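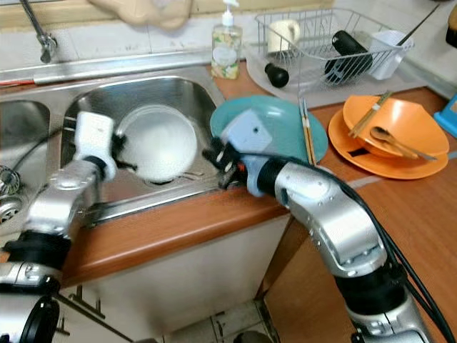

The rule book at Flornwood had 104 rules when I was hired, and my job was to make it shorter. I was told this by my supervisor on the first morning, in the corridor, while she looked for the key of the kitchen. She opened the door and I saw the two arms at the sink, one with its white gripper down at the bowl, the other holding a teal plate upright over the counter with the chopsticks still lying on it. "Rule 31," she said. "Utensils are removed from a dish before the dish is lifted." I wrote in my notebook: rule 31, not followed.

I had worked before at Jedix, where they make safety standards for elevators. An elevator rule is a very clean thing. The door is closed or it is not closed. I believed a kitchen would be the same, only with more soap.

The Gunawardena Standard, which we all called the Gun, was written by people who had washed dishes all their lives and never had to explain it. Rule 8 said that the wash side and the waiting side must not be mixed. Rule 12 said that a plate is held by the edge. Rule 55 said, complete, "Knives last, and with respect." I asked my supervisor how a machine should do respect. She said slowly, and with the blade away from the person.

"But which person?" I asked. "There is no person at the sink."

"There is always somebody who comes in for a glass of water," she said.

I crossed out rule 55, and then in the evening I put it back, with her words after it.

By May I had come down to 4 pages. I was proud of them. I had removed everything which repeated, and everything which could not be measured. We sent the pages to Rullum, where they had the same arms in a seniors' residence, and we waited for the thank-you letter.

The letter had 2 lines. The dishes were clean, it said. The residents did not like to be in the kitchen any more.

I took the bus to Rullum with my notebook. It was raining and the coordinator gave me a chair by the fridge, and I sat there through lunch and supper. The arms did all that I had written. They held each plate by the edge. They kept the wash side and the waiting side. An old man came in with his mug and stood behind them, and he stood a long time. He looked for a place where he could put it down. In the old book there was a rule for this, number 97. "Leave a space on the counter the size of a hand." I had removed it because it did not say whose hand.

The man saw me looking and he gave me the mug, as if I worked there. So I held it.

When I came home to Flornwood I asked for the old book again. My supervisor had kept it in the drawer with the tea towels, and she did not say anything about it, she only moved the towels. We started from the first page. Beside rule 31 there was a note in pencil, in her writing, which I had not noticed before. "Unless they stay on by themselves. Then watch, and decide."

"Is this a rule?" I asked.

"Number it and see," she said.

I gave it the number 31a. Then I turned to rule 97 and measured my hand.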